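**Deux bras, une assiette à plat : doigts parallèles d'origine ou doigts longs et fins ?**

Posté par **mbrissaud_labo** – avril 2020 – rubrique Préhenseurs et outillage

Bonjour à tous,

Je monte un poste de manipulation à deux bras (Franka Emika tous les deux) et je bloque sur le choix des doigts de pince. Les bras sont fixés au bord d'une longue table brune, avec de la vaisselle et quelques accessoires de cuisine. La tâche qui me pose problème est simple à énoncer : prendre une assiette posée à plat et la ranger debout dans l'égouttoir en bois.

Pour les tasses, rien à signaler. Elles se prennent par l'anse ou par le bord, avec n'importe quels doigts. Le maïs dans la corbeille, pareil. L'assiette, c'est autre chose : le bord est bas, il n'y a presque pas de place dessous, et si on descend un peu trop on appuie sur la table et le bras se met en sécurité.

J'ai deux jeux de doigts à comparer :

- des doigts courts à bout large, plutôt rigides, avec un patin en caoutchouc ;
- des doigts Nogueira, longs, biseautés à l'extrémité, sans patin.

Je pilote en téléopération pour l'instant, avec le contrôleur Grundwood, et j'ai trois vues : deux caméras fixes et une vue de tête. La vue de tête est utile pour l'approche, mais on juge très mal la hauteur des doigts au-dessus de l'assiette.

Les trois vues du poste :

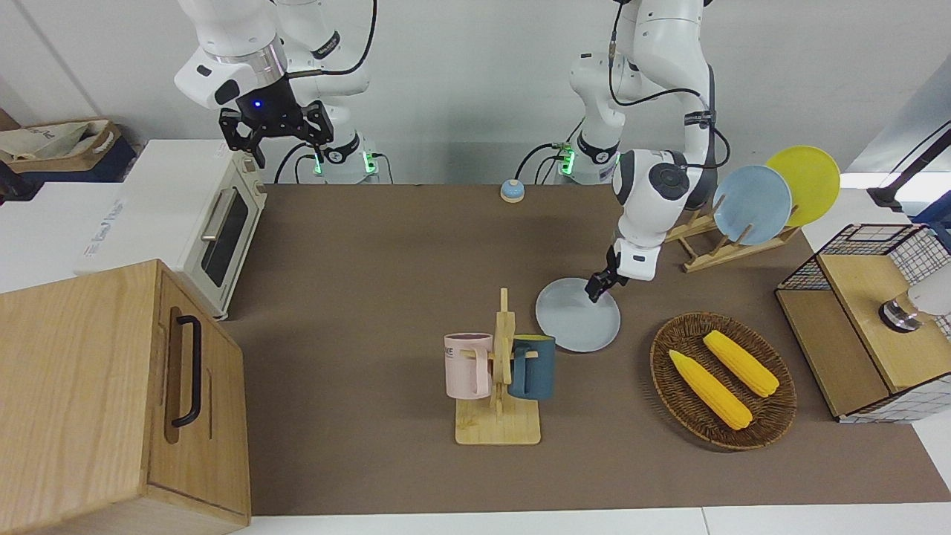
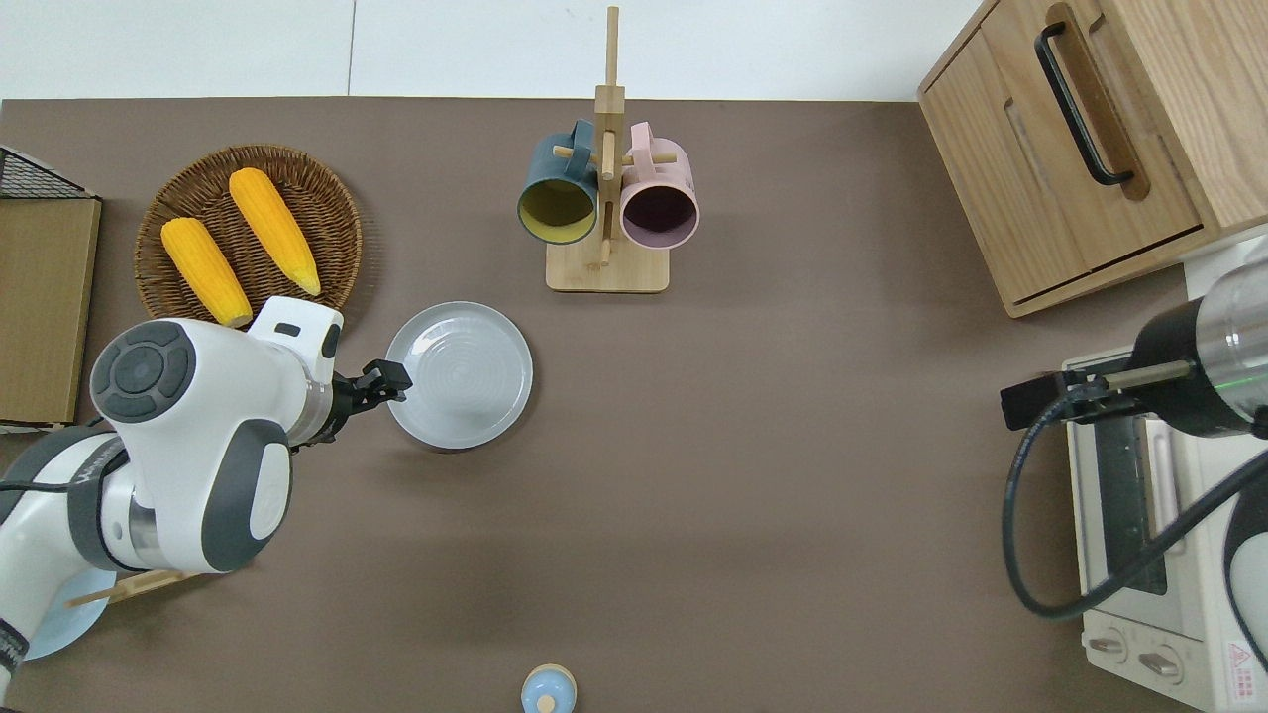
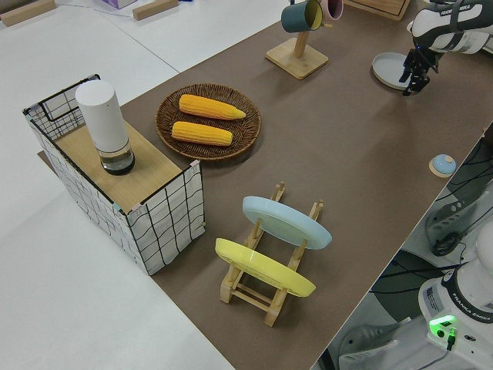

Avec les doigts courts, j'arrive à pincer le bord quand j'attaque avec la pince inclinée, mais l'assiette pivote dès que je la lève. Avec les Nogueira je passe mieux sous le bord, par contre la prise glisse une fois l'assiette à la verticale, et je la lâche souvent juste avant l'égouttoir. J'ai fait 400 essais en tout en mélangeant les deux jeux, sans noter assez proprement lesquels allaient avec quels doigts, donc je ne peux pas sortir de pourcentage sérieux.

Mes questions :

1. Est-ce que quelqu'un a comparé ce genre de doigts sur de la vaisselle plate ?
2. Est-ce qu'il vaut mieux pousser l'assiette jusqu'au bord de la table pour la prendre en dépassement, ou travailler à deux bras ?
3. Pour la hauteur, est-ce qu'une caméra au poignet change vraiment quelque chose, ou est-ce que je m'en sors avec les trois vues actuelles ?

Budget limité, je préfère imprimer des pièces plutôt que d'acheter une autre pince.

Merci d'avance.

---

**Jannik Teuber**

Bonjour,

J'ai fait à peu près cette comparaison l'année dernière sur un poste Rurkstead, avec des assiettes en mélamine et des soucoupes. Un seul bras pour la prise, donc à transposer.

Sur les doigts : les longs biseautés sont meilleurs pour entrer sous le bord et moins bons pour tout le reste. Votre glissement à la verticale vient de la surface de contact. Le biseau ne touche l'assiette que sur une ligne, et quand le poids passe sous les doigts le couple est trop fort pour cette ligne. Ce qui a marché chez moi, c'est de garder le biseau sur un doigt et de mettre un patin souple sur l'autre. Le doigt biseauté va dessous, le doigt à patin vient par-dessus. Il faut alors toujours orienter la pince dans le même sens, donc vérifiez que le poignet a encore de la course dans cette configuration. Sur un Franka on arrive vite en butée sur l'axe 7.

J'ai imprimé les patins en TPU, 2 mm d'épaisseur, collés. En 4 mm c'était trop mou et l'assiette se balançait.

Sur l'approche : pince inclinée, oui, mais descendez à côté de l'assiette et avancez ensuite horizontalement. Si vous descendez directement sur le bord, la moindre erreur de hauteur se transforme en appui. Baissez aussi la raideur cartésienne en Z pendant cette phase, si votre contrôleur le permet. Je ne connais pas bien le Grundwood, chez nous c'était du code maison. Avec une raideur faible en Z, toucher la table n'est plus un problème, le doigt glisse dessus.

Le bord de table, je ne le ferais pas. Ça fonctionne très bien jusqu'au jour où l'assiette tombe, et si vous enregistrez des trajectoires pour les réutiliser, vous aurez une phase de poussée longue et très variable d'un essai à l'autre. En revanche le deuxième bras peut servir de butée : un doigt fermé posé contre le bord opposé, et l'assiette n'avance plus quand vous poussez le biseau dessous.

Pour la caméra au poignet : oui, ça change. Chez nous c'est la vue qui servait le plus pendant les derniers centimètres. Prenez un modèle avec une mise au point courte, sinon l'image est floue au moment où vous en avez besoin. Attention au passage du câble, laissez assez de mou pour une rotation complète du poignet et attachez-le au niveau du coude.

Dernier point, notez vos essais. Une ligne par essai : jeu de doigts, assiette, résultat, cause de l'échec. Je sais que c'est pénible, mais 400 essais sans étiquette, c'est dommage.

---

**flo_1457**

Nous on a mis une ventouse et le problème était réglé. Marque Flevmont, ça tient très bien sur les assiettes lisses.

---

**Jannik Teuber**

La ventouse marche pour l'assiette, mais il faut aussi prendre les tasses et le maïs avec la même pince. Et sur une assiette avec des anneaux en relief il faut viser une zone plane, sinon ça fuit.

---

**ateliers_odile**

Bonsoir, je réponds surtout à la troisième question.

Avant d'acheter une caméra de poignet, essayez de baisser une des deux caméras fixes. Si elle regarde la table de haut, elle donne la position mais pas la hauteur. Placée presque au ras du plateau, de côté, elle montre l'espace entre le doigt et la table. On a travaillé comme ça pendant plusieurs mois. Le défaut, c'est que les objets se cachent les uns les autres : il a fallu déplacer l'égouttoir et le porte-tasses pour dégager la ligne de vue, et à chaque changement de disposition on recommençait.

Pour les doigts je n'ai pas d'expérience sur la vaisselle. Sur des couvercles plats, on a collé une bande de caoutchouc de chambre à air sur les doigts d'origine, ça tenait mieux mais ça s'arrachait au bout de quelques jours. Le TPU est sûrement plus durable.

Regardez aussi la force de serrage. Par défaut, la nôtre était réglée assez bas, et une partie de nos glissements venait de là. Augmentez par petits pas, avec une assiette à laquelle vous ne tenez pas.

---

**mbrissaud_labo**

Merci pour les réponses. J'ai imprimé un doigt avec patin en 2 mm et gardé le Nogueira pour l'autre côté. Premiers essais ce matin : l'entrée sous le bord est aussi facile qu'avant et l'assiette tourne nettement moins au levage. Je n'ai pas encore touché à la raideur en Z, je dois trouver où ça se règle dans le Grundwood. Si quelqu'un a le nom du paramètre, je prends.

Pour la caméra, je commence par la vue rasante. Je repasse en juin avec un tableau, une ligne par essai cette fois.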